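Vostness Opens Its Listing Search to Agents Who Built Their Own Websites and Regret Only Parts of Them

Derkel 3 puts live property search on drag-and-drop sites, with pages that search engines can read

December 22, 2020 – Vostness, which makes website software for real estate brokerages, today released Derkel 3, a property search add-on for agents whose websites were put together over a long weekend with a template, a headshot and a great deal of optimism. The new version runs on the common drag-and-drop site builders and does most of its work on the Vostness side, leaving the agent's site to get on with displaying the headshot.

Derkel 3 is available now to members of any multiple listing service with which Vostness has a data agreement. Existing Derkel customers will be moved over during their next billing period at no charge, and will be told so in one email.

The trouble with listing search on small websites is old and well documented, mostly in the support inboxes of companies like ours. A site builder is good at pages that stay put. Listings don't stay put. They change price on the morning of the open house, go under contract over lunch and come back on the market after the inspection. The usual answer has been to paste a search window from somewhere else into the middle of the page, where it sits with its own fonts, its own scroll bar and its own opinion about how wide a phone is.

"We sold that window for years," said Khanyisile Botha, head of product at Vostness. "I know exactly how bad it was. I answered the phone."

In Derkel 3, search results and listing pages live on a subdomain of the agent's own website address and pick up the site's colors, type and menu. A visitor going from the agent's home page to a three-bedroom ranch stays, as far as the visitor can tell, in the same place. Each listing gets its own page with its own title and address, and that page can be found by a search engine, sent in a text message or bookmarked by somebody's mother-in-law.

Setting it up takes two steps. The agent adds one record to the domain settings, then pastes one line of code into the site's header. Vostness has written instructions for the first step that assume the reader has never seen a domain settings page and did not want to. Agents who would still prefer not to look can hand the job to the Vostness support desk, which will do it for them with written permission from the domain owner. (Customers who do not know who owns their domain are encouraged to find out before calling. It is often a nephew.)

What's new in this release

Listing updates now arrive as the multiple listing service publishes them, where the service allows it. The older version checked on a schedule, and customers had come to know that schedule well enough to complain about it by the minute.

Map search has been rebuilt. Visitors can draw a shape around the streets they like and save it. The shape may be as strange as they please, including the kind that follows a school boundary down one side of a road, around a pond and back up an alley.

Saved searches send email alerts under the agent's name and return address. Agents choose how often these go out. The setting called "Immediately" is still offered, and still comes with a short note asking whether they are sure.

Lead forms have been cut down. The old one asked for a phone number, a budget, a time frame and a preferred method of contact before showing anybody a kitchen. The new one asks for a name and an email address, and the agent decides when it appears. It can also be set never to appear, an option the sales team would like it known was added over their objections.

Widgets for featured homes, recent sales and open houses can be placed on any page of the main site. There is a limit of six to a page. Test customers asked for the limit to be raised. Vostness looked at their pages and kept it.

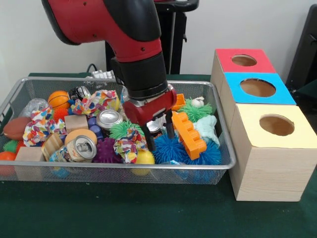

Will Derkel 3 work on a site that already uses another company's listing search?

It will run alongside the old search on its own subdomain until the agent removes the old code, and the two don't share any data or leads.

Vostness recommends keeping that overlap short. Two searches on one website tend to produce two sets of alerts to the same buyer, who then writes back to ask which of them is real. Saved searches can be brought over from most other products as a spreadsheet, provided the other company will hand over the spreadsheet. The support desk keeps a template letter for asking.

Tested by people with houses to sell

A trial of the release began in November with 700 agents, most of them working alone or in small offices, and most of them with websites they had made themselves. They were asked to install Derkel 3 without help, keep it running, and report anything that annoyed them. They filed 2898 reports. Vostness would like to describe these as feedback.

A good share concerned the word "Favorites," which had been replaced in the test version by "My Collection." It has been changed back. Others concerned square footage, the order in which photos appear, and whether a half bath should count as a bath when a visitor asks for two. After a long internal discussion it does not, though visitors can tick a box if they feel otherwise.

"I had a site that looked nice and did nothing," said Usa Phromma, broker and owner of Stirholm Realty, who took part in the trial. "I'd paid somebody to put a search on it once and it came up sideways on my phone. This one I put in myself, with the instructions open on the other screen and some language I won't repeat. My clients use it. One of them found a house on my website that I hadn't sent her yet – I wasn't thrilled about that, but I suppose it's the point."

Phromma also filed the report that led to the change in how photos are ordered. Listing photos used to appear in the order the service sent them, so a home might be introduced by its water heater. Derkel 3 now follows the order chosen by the listing agent. If that agent chose the water heater, there is nothing Vostness can do.

What it will not do

Derkel 3 doesn't write listing descriptions, estimate home values or promise a place at the top of anybody's search results. It can't show listings from a multiple listing service the agent doesn't belong to, however near the county line may be. Approval from the service is still required before a search goes live, and the wait for it depends on the service. Vostness sends in the paperwork on the day it is signed and then waits like everybody else.

Some site builders keep custom code for their paid plans. Agents on a free plan may need to upgrade before installing, and should check this before buying Derkel 3. The ordering page now asks, in large type, because it used to ask in small type.

Plans and support

Derkel 3 is sold by monthly subscription in two plans, Solo and Office. Solo covers one agent and one website. Office covers up to 6 agents under one brokerage, with lead routing, a shared inbox and a page for each agent. Larger brokerages are served by Sæther, the company's full website product, and should speak to the sales department, who will be delighted.

Both plans include phone and email support during business hours. There is no setup fee and no annual contract. Customers who cancel keep their leads and saved searches as a download, and the button for doing this is on the account page, where a person might look for it.

"We'd like people to stay because the search works," Botha said. "Hiding the exit was suggested once, a long time ago, by someone who is now in a different line of business."

About Vostness

Vostness makes property search and website software for real estate agents and brokerages. Its products are Derkel, a listing search for existing websites, and Sæther, a hosted website service for brokerages. Listing data is shown under agreement with each participating multiple listing service and is deemed reliable but not guaranteed, a phrase the company did not invent and is required to use.

Press questions, screenshots and requests for a demonstration should go to the Vostness press office through the contact form on the company website. The form asks for a name and an email address.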